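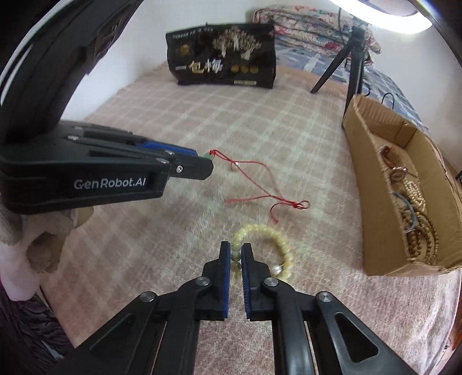

A bracelet of pale yellow beads and a small green jade pendant on a red string, on a pink checked blanket.

April – by the Fandside news desk

Small jewellery finds a home at Flaketti

The secondhand shop Flaketti has opened a new corner for beads, pendants and other small jewellery. Until now such things were kept in a drawer behind the till, and customers had to ask for them. From this month they can be looked at freely on 2 low tables near the window.

The shop received 528 pieces over the winter, most of them from homes in Fandside. Many arrived in envelopes and biscuit tins, and the cords were often tangled or broken. The sorting was done at home in the evenings, on a bed or a kitchen table, wherever there was space to lay the pieces out.

Bracelets of plain beads are the most common gift, the shop writes in its notice. Pendants on string take more time. A knot must be opened with patience and never with scissors, because an old knot is sometimes part of the work and a buyer may wish to keep it.

Prices begin at 5 pounds. Pieces which need a new cord are sold cheaper, or they can be left for repair at the Teixeira workshop next door – the waiting time there is two weeks at present. The shop does not give any opinion on the age or the value of stones, and it asks customers to visit a jeweller for this.

Money from the corner goes to the repair of the shop roof. The first weekend brought in 691 pounds, more than was expected. Further pieces are welcome at the side door until four in the afternoon. Please put each necklace or bracelet in its own small bag, so that the strings do not catch on each other.

Recent items
Flustidard footbridge closed for painting
Fandside library changes its evening hours
Spring plant swap: where to bring your pots
New bus stop outside the Teixeira workshop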